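**Ticket 137: Stavano rising timeline, wrong year on two entries**

Reported by Dorothy Bickerstaff, Tuesday, 9:40 am. The Stavano page puts the grain riot a year after the siege of Cinberg. The printed guide has it before.

Checked the source table. Rows 23 and 69 were entered from the Stedau chronicle, which starts its year in March. The import read both as January-start years.

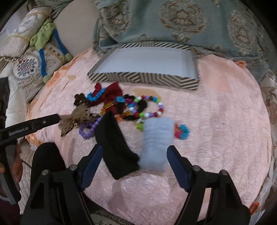 *Striped box and bead jewelry on pink cloth.*

Corrected both rows by hand and rebuilt the page. Order now matches the guide. The Figueroa letters use the same calendar and still need checking, so I'm leaving this open. Map labels not touched.

Status: pending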